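特拉酒

特拉酒（阿姆哈拉语：ጠላ，拉丁转写：tella 或 talla）是埃塞俄比亚的一种传统发酵饮料，通常归入啤酒类。主要原料为大麦、苔麸、玉米、高粱、小麦等谷物，以当地称为“格绍”的鼠李科植物枝叶代替啤酒花提供苦味。特拉酒多由家庭酿造，用于自饮、待客和节庆，也在挂牌的民宅酒铺中出售。奥罗莫语称类似的酒为法尔索（farso），厄立特里亚及提格雷地区的同类酒称为苏瓦（suwa）。

特拉酒没有统一配方。原料比例、烘焙程度、加水量和发酵时间因地区、家庭和季节而异，成品颜色由浅黄到深褐不等，一般浑浊，带烟熏味和酸味，气泡较少。酒精含量通常低于蜂蜜酒泰吉（tej），更低于蒸馏酒阿拉基（areki）。

名称

“特拉”一词见于阿姆哈拉语，指以谷物酿成、未经蒸馏的酒。在日常用语中，它既可以泛指各类家酿谷物啤酒，也可以专指加入格绍的一种。外文资料中有 tella、talla、t'ella 等写法，差别来自转写方式，与品种无关。中文资料多音译为“特拉”，也有写作“塔拉”的，少数旅行读物径称“埃塞俄比亚土啤酒”。

各地还有按原料或工艺称呼的名称。以大麦为主的称大麦特拉，以高粱或玉米为主的则冠以相应谷物名。经过滤、少加水的浓特拉称为“菲尔特尔”，这一叫法借自欧洲语言中的“过滤”一词。

原料

谷物

大麦是高原地区最常用的谷物，既可发芽制成麦芽，也可烘焙后磨粉作为主料。海拔较低的地方多用高粱和玉米。苔麸价格较高，一般只占一部分，部分酿造者认为它能使酒体更细。小麦也可使用，多与其他谷物混合。

混合谷物的做法相当普遍。家庭酿造者往往根据当年收成决定用料，同一户人家前后两次酿出的酒可能有明显差别。城市中的酒铺则倾向于固定用料，便于老主顾辨认口味。

麦芽

麦芽在当地称为“比基尔”（bikil），由大麦或小麦浸水、发芽、晒干后制得。浸泡时间一般为一夜至一天，沥干后铺在叶片之间或装入布袋，压上重物，待根芽长出并互相缠结后取出摊晒。干透的麦芽可以存放数月，集市上有专门出售。麦芽中的酶把谷物淀粉转化为可供酵母利用的糖，因此麦芽质量对出酒影响很大。霉变或发芽不足的麦芽会使发酵迟缓，酒味偏淡。

格绍

格绍（gesho，学名 Rhamnus prinoides）为鼠李科常绿灌木或小乔木，分布于非洲东部和南部。埃塞俄比亚农户常在屋旁栽种，采其叶和嫩枝晒干备用。叶多捣碎成粉或碎片，枝则切成小段。叶与枝在酿造中的加入时间不同，一般叶先枝后，也有只用其中一种的。

格绍的苦味与啤酒花不同，草药气息较重，入口后停留较久。除调味以外，它还对部分细菌有抑制作用，并影响发酵中微生物的构成。酿造泰吉时同样使用格绍，但多取枝条。

水

家庭酿造多用井水、泉水或自来水。氯味较重的自来水会先静置。取水不便的地方，酿酒所需的水由家人分几次背运，加水量因此受到限制，这也是部分乡村特拉酒较浓的原因之一。

器具

发酵容器传统上为大陶罐，称“甘”（gan），口小腹大，置于屋内阴凉处。较小的陶罐“因西拉”（insira）用于盛水和分装。近几十年塑料桶在城市中使用增多，重量轻，不易破损，但不能像陶罐那样熏制，酿成的酒烟味较淡。

陶罐使用前须清洗和烟熏。清洗时用一种叶面粗糙的植物反复擦拭内壁，冲净后将罐倒扣在阴燃的木片上，使烟充满罐内。常用的熏材有橄榄木和格绍枝。熏制可减少罐壁上的杂菌，并给酒带来烟味。熏的时间由酿造者掌握，过久则酒中有焦苦味。

其他器具包括烘谷用的平底铁盘或陶盘、石磨、木棒、筛和滤布。在通电的集镇，磨粉多交由磨坊完成。
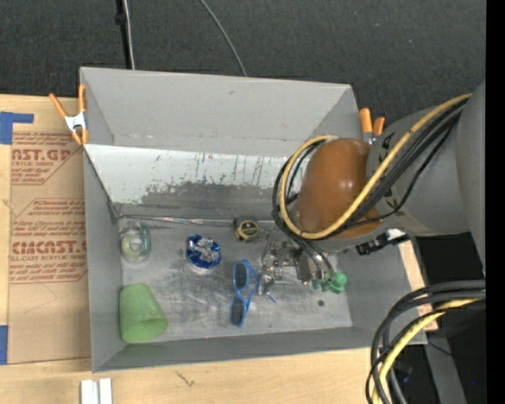
浅色木桌面上的灰色敞口箱

酿造工艺

特拉酒的酿造通常分几个阶段依次投料，全过程短则五六天，长则两周以上。气温高时发酵较快，高原雨季则明显变慢。下述步骤为较常见的做法，各地顺序和名称有所出入。

第一阶段

把捣碎的格绍叶放入熏好的陶罐，加水浸泡，封口静置一至三天。浸出液呈黄绿色，味苦。部分酿造者在此时加入少量麦芽粉，使发酵提前开始。所得混合物称为“特吉特”（tejit）。

第二阶段

将谷物粉加水调成面糊或面团，烤成较厚的饼，称“基塔”（kita）。饼的外层烤至褐色，内部可略湿。趁温或放凉后掰成小块，与麦芽粉、格绍枝一同加入罐中，搅拌后再次封口。此时混合物变稠，表面开始有气泡，称为“田西斯”（tinsis）。

烤饼的作用在于使一部分淀粉糊化，便于麦芽酶作用，同时带来颜色和焦香。不烤饼而直接使用煮熟谷物的做法也存在，酒色较浅。

第三阶段

另取谷物烘焙至深褐色，磨成粉后与水拌匀，制成称为“德雷科特”（derekot）或“恩库罗”（enkuro）的半干粉团。放凉后分次加入罐中，与前一阶段的混合物充分拌和。烘焙程度在很大程度上决定成酒的颜色：浅烘得黄色酒，深烘得近黑色酒。此阶段的稠醪称为“迪夫迪夫”（difdif），继续发酵数日。

第四阶段

向稠醪加足水，搅匀后密封。传统上以泥或面团封住罐口，也有用布和塑料膜扎紧的。静置一天至数天后，酒糟下沉，上层液体即可取用。初次取出的酒较浓，多留给家中长者或贵客；向酒糟中再次加水可得到第二道酒，味淡，常供家人日常饮用，也给较大的孩子解渴。

过滤特拉

过滤特拉在最后阶段加水较少，成熟后用布滤去酒糟，装瓶或装入小罐。其酒精含量高于普通特拉，价格也较高，多见于婚礼和城市酒铺。过滤后的酒仍非完全澄清，静置后瓶底有细沉淀。

微生物与化学

特拉酒为自然发酵，不另接种纯酵母。酵母主要来自原料、器具和空气，其中酿酒酵母在多数样品中占主要地位。发酵前期各类细菌数量较多，随着酸度和酒精升高，多数受到抑制，乳酸菌则能继续生长，使酒产生酸味。发酵后期若罐口密封不严，醋酸菌会增加，酒味迅速变尖。

普通特拉的酒精含量多在百分之二至百分之五之间，过滤特拉可以更高。成品酸碱度一般在四至五之间。由于未经杀菌，装罐后发酵仍在进行，存放中酸度不断上升。

酒液中悬浮有谷物颗粒、酵母和蛋白质，因此除水和酒精外还含有一定量的糖类、氨基酸和B族维生素。具体含量随原料变化很大，不同样品之间难以直接比较。

品质与保存

饮者评价特拉酒，通常看烟味是否适度、酸味是否过重、苦味与麦香是否相称。新酒偏甜，口感较厚；放置几天后甜味减退，酸味和苦味突出。普通特拉开罐后宜在数日内饮完，过滤特拉封存得当可保存数周。

常见缺陷有以下几种：

酸败，多因器具不洁或封口不严。

味薄，多因加水过量或麦芽不足。

焦苦，多因谷物烘焙过度或熏罐时间太长。

异味，可能来自霉变谷物，也可能来自曾盛装其他物品的塑料桶。

乡间辨别酒是否成熟的方法较为简单：将耳朵贴近罐壁听气泡声，或在取出的酒面上看泡沫消退的快慢。老练的酿造者也凭罐口气味判断。

饮用与社会习俗

家庭和节庆

在埃塞俄比亚高原，特拉酒是节日、婚礼、丧礼聚餐和集体农活中的常备饮料。埃塞俄比亚正教的圣诞节、主显节和复活节之前，许多家庭会提前两周左右备酒。互助性质的农活，如收割、打谷和盖房，由主人家供应食物和特拉酒，参加者一般不收工钱。

信徒按月轮流作东的宗教聚会“马赫贝尔”也以特拉酒和面包招待来客。聚会上先由神职人员或长者祝福，再依次斟酒。斟酒者多为主人家的年轻成员，斟酒前常先倒少许在自己手心尝过，以示酒无问题。

饮具传统上有牛角杯、葫芦瓢和陶杯，现多改用玻璃杯、搪瓷杯或塑料杯。特拉酒常与英吉拉、炒谷粒“科洛”同食。

特拉酒铺

出售特拉酒的民宅称“特拉贝特”（tella bet），意为特拉屋。传统标志是在门外竖一根长杆，杆顶倒扣一只杯子或罐头盒。屋内陈设简单，沿墙摆放长凳，客人共坐。酒按杯出售，价格低于瓶装啤酒，顾客以附近居民、工匠和赶集者为主。

经营者大多为妇女，酿酒所得是不少家庭的主要现金来源。酿造技术由母亲传给女儿，或在邻里之间学习。经营规模受柴火价格、谷物价格和家中人手限制，多数酒铺每周只酿一至两罐。酒糟可作牲畜饲料，也有卖给附近养牛户的，部分酒铺则将其用于蒸馏阿拉基。

地区差异

北部高原的特拉酒以大麦为主，格绍用量较多，苦味明显。贡德尔一带另有名为科雷费（korefe）的饮料，发酵时间短，酒精含量低，口味偏甜。中部奥罗莫人聚居区的法尔索颜色较深，谷物种类较杂。东部和低地多用高粱，酒色泛红。

高原小镇古拉尔（Gullar）以一种两次熏罐的特拉酒为当地人所知。熏制分别在加入格绍叶之前和最后一次加水之前进行，后一次需先将酒醪移入备用陶罐，因而每家至少要有两只大罐。酒色深褐，烟味重，外地饮者多不习惯。古拉尔酿造者贝尔哈努·安巴耶（Berhanu Ambaye）曾对这一做法作过口述记录，是少数从事酿造并留下记录的男性之一。据他的讲述，第二次熏制原本是雨季中防止酒变酸的办法，后来全年沿用。

距古拉尔不远的沃诺塔（Wornota）则以玉米为主料，熏罐一次，酒色淡黄。两地集市日相邻，商贩常将两种酒一同出售，按同样大小的杯计价。沃诺塔的酿造者习惯在第二阶段加入少量蒸熟的南瓜，这一做法在其他地方较少见。

不含酒精或酒精极低的谷物饮料“卡里博”（karibo）与特拉酒工艺相近，但不加格绍或只加极少，发酵时间短，在穆斯林社区和儿童中较为普遍。

历史

谷物啤酒在埃塞俄比亚的起源年代没有定论。东北非地区利用大麦和高粱酿造的历史悠久，埃及和努比亚均有早期酿酒遗存，特拉酒与它们之间是否存在直接联系尚缺少证据。格绍的使用被视为埃塞俄比亚和厄立特里亚酿酒区别于邻近地区的主要特征。

近代以来，前往埃塞俄比亚的欧洲旅行者在游记中多次提到以谷物酿成的浑浊酒，并常拿来与蜂蜜酒对比。在宫廷和贵族宴饮中，泰吉居于上席，特拉酒则供随从、士兵和普通宾客饮用。这种区分一直延续到帝国时期后段。

二十世纪工业啤酒厂建立后，瓶装啤酒逐步进入城市，但在乡村和低收入居民中，特拉酒仍占重要位置。城市化使特拉酒的经营由家庭副业部分转为固定营生，同时也使原来依靠自家谷物的酿造者转而向市场购料。

研究与记录

有关特拉酒的研究集中在微生物、酒精含量和食品安全几个方面，对工艺差异和经营状况的记录较为零散。

由格布雷梅丁·哈杜（Gebremedhin Hadgu）和邦图·阿莱马耶胡（Bontu Alemayehu）主持的杜姆劳（Dumlao）酿造调查是其中较为系统的一项。调查涉及七个集镇，走访381户酿造者，内容包括原料来源、器具种类、各阶段天数和售卖方式。调查者共记下29种对特拉酒及其中间产物的地方称呼，其中多数为同一名称的方音变体。调查报告于2018年12月16日（星期日）在古拉尔公布，附有按阶段排列的名称对照表。

报告认为，陶罐被塑料桶取代的速度在城乡之间差别很大。受访的城镇酿造者中，兼用两种容器的占多数，即以塑料桶做前几个阶段，最后移入陶罐取其烟味。乡村酿造者更换容器的主要原因是陶罐破裂后无处购买，而不是口味上的选择。邦图·阿莱马耶胡在附记中指出，各户所说的“一罐”容量相差悬殊，因此报告没有给出总产量。

夸贝纳·埃西恩（Kwabena Essien）对西非高粱啤酒与特拉酒作过比较，着重于麦芽制备。西非高粱啤酒一般先煮醪再发酵，且不使用格绍；特拉酒则以烤饼和烘焙粉代替长时间煮醪，所需大锅较少，但烘焙耗柴较多。他同时提到，两类酒都由妇女主导生产和零售，酒糟的利用方式也大体相同。

该调查的原始记录存于宁达德洛（Nindadlow）饮食资料室。该室收藏手稿、录音和器具照片约4000件，编目由雷蒙德·弗里森（Raymonde Friesen）完成，每年五月对外开放查阅。目录按饮料类别编排，特拉酒与苏瓦列在同一类下，泰吉和阿拉基各自单列。

食品安全与监管

特拉酒未经杀菌，卫生状况取决于用水、器具和操作。已发酵成熟的酒酸度较高，多数致病菌不易存活，但过早取用或加入未净化的水会增加风险。霉变谷物中的真菌毒素不能通过发酵完全去除，选料时需剔除变色和有霉味的谷粒。

自然发酵可能产生微量甲醇和杂醇，未蒸馏的特拉酒中含量一般较低。以酒糟蒸馏阿拉基时，前段馏出液中的低沸点成分较集中，处理不当可能造成危害，二者不宜混为一谈。

家庭自用的酿造通常不需许可，对酒铺的管理则由地方行政机构负责，执行方式不一。包装和标签方面缺少适用于家酿酒的要求，普通特拉难以进入商店和超市。也有人尝试以纯种酵母和杀菌工艺生产瓶装特拉，所得产品保存期较长，但烟味和酸味减弱，与家酿酒有明显区别。

与其他饮料的区别

泰吉以蜂蜜和水为主料，加格绍枝发酵，色黄而较清，酒精含量通常高于特拉酒，饮用时多装在称为“贝雷莱”的长颈圆瓶中。

阿拉基为蒸馏酒，常以特拉酒糟或专门制备的谷物醪为原料，无色，酒性烈。

苏瓦与特拉酒工艺接近，部分资料将二者视为同一饮料的不同名称。

博尔德（borde）流行于埃塞俄比亚南部，不加格绍，稠度高，兼作食物，须在酿成后很短时间内饮用。

工业啤酒以啤酒花调味，经过滤和杀菌，充有二氧化碳。特拉酒则含有较多固形物，泡沫少，以常温饮用为主。

参见

泰吉

阿拉基

格绍

高粱啤酒

埃塞俄比亚饮食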